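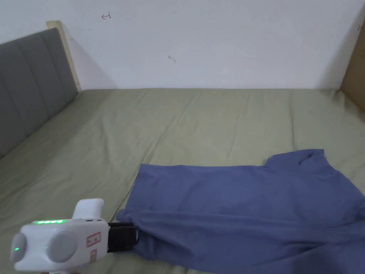 What is the best place to fold T-shirts if you don't have a big table?
A made bed, with the top covers smoothed out or pulled off. It gives you more room than most kitchen tables, it's soft enough that sleeves stay where you put them, and you can leave the finished stack right there while you do the next one.

Folding Month is back!

We had so many notes after the August laundry issue of the Lomside Home Letter that we're giving T-shirts the whole column this time. I'm thrilled, and I say that as a person who kept hers in a heap on a chair for years. T-shirts are the thing most of us own the most of, and once you have one fold in your hands you can do a whole basket while listening to the radio.

We ran a fold-along at the Skusel Street rooms last week and 15 neighbors came with a bag of clean shirts each. We got through 349 shirts in one afternoon (yes, we kept a tally on the back of an envelope, and yes, there was cheering when we passed 300). The fold that won everybody over was the plain one in thirds, so that's what we're passing along.

Start with the shirt flat, front side down. Take a corner of the hem and give it a gentle pull toward you, then do the other corner. Pull the sleeves out level too. It's a small step and it makes such a difference! Most of the wrinkles in the body go with those two tugs, and the side seams line up nearly by themselves.
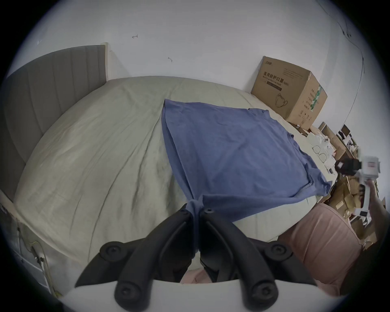
Blue T-shirt on the bed, hem gathered at one end.

Next, bring one side in to the middle of the back and turn the sleeve down along the fold. Do the same with the other side. You should have a long strip with the neck at the top. Fold the hem up to just under the collar, then fold in half, or in thirds if your drawer is shallow. A shirt in thirds will stand on its edge, and I love this - you open the drawer and see every shirt you own.

If one goes crooked, shake it out and lay it down again. Big shirts are honestly easier than small ones, and kids' shirts only need one side folded over before you bring up the hem.

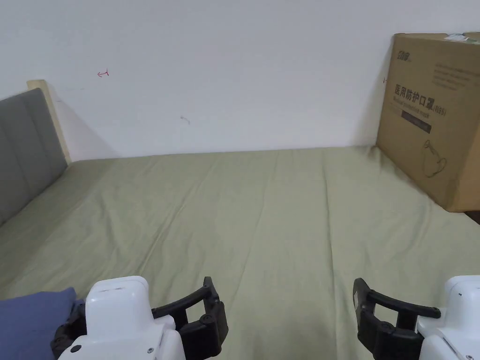
Pick one direction and stick with it for the whole pile. I put all my necks toward the headboard, so every stack comes out facing the same way and goes straight into the drawer. Heavy cotton shirts go at the back, thin ones in front, and anything with a print on the chest gets folded so a bit of the print shows.

Our reader from Pillai Court tells us she does 2 loads a week this way and has stopped ironing T-shirts altogether. Another reader keeps a shoebox on the dresser for the ones that have gone thin at the elbows or collar, and cuts them up for dust rags when the box is full. Good idea, I've started one too.

The next fold-along is February 14, 2026, in the upstairs room at Viltov Hall. It runs 90 minutes. Bring a bag of clean, dry shirts and a friend if you have one who hates folding. We'll do T-shirts first and then have a go at fitted sheets - wish us luck with those.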